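This site uses cookies to remember your login and reading settings. OK

Clerarent Forums > Workspaces > Big white tabletops, yes or no?

tablemaven
I did it! Swapped my old dark desk for a wide smooth white top from Clidov and I'm so happy with it. The whole corner feels brighter, and I can lay out a full sewing pattern without anything hanging over the side. It was 300 with the legs, delivered Monday. Anyone else gone white?

gluepot7
Congrats! I've had mine 11 months and I love it, but be ready to wipe it constantly. Coffee rings, pencil, everything shows.

tablemaven
See, I like that – if I can see the mess, I clean it up. My old one hid crumbs for weeks. And small parts are so easy to find now! Dropped screws used to vanish. 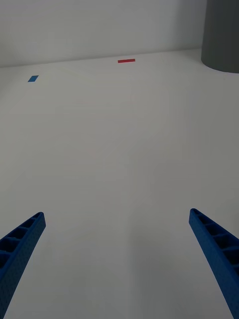 The other thing I love is having nothing parked on it for good. Pens and the tape dispenser live in a drawer cart and only come out when I need them. Best change I've made all year.

northporch
Going to disagree a little. White glare wears me out by afternoon, especially under a strong lamp. I went back to an Avram birch top and my eyes are much happier. It cost 374 though, ouch.

gluepot7
Is yours glossy, northporch? Mine's matte and I don't get much glare. I moved the lamp off to the left and that fixed the rest.

northporch
It was semi-gloss, so fair point. Still say wood is nicer to sit at in winter!

tablemaven
Ha, I'll give you winter. What do you all wipe yours down with? I've been using dish soap and a soft cloth.

gluepot7
Same – plus a bit of baking soda paste for ink. Go easy and try a corner first.

Last updated: August

Contact | Copyright Clarerent Forums | Back to top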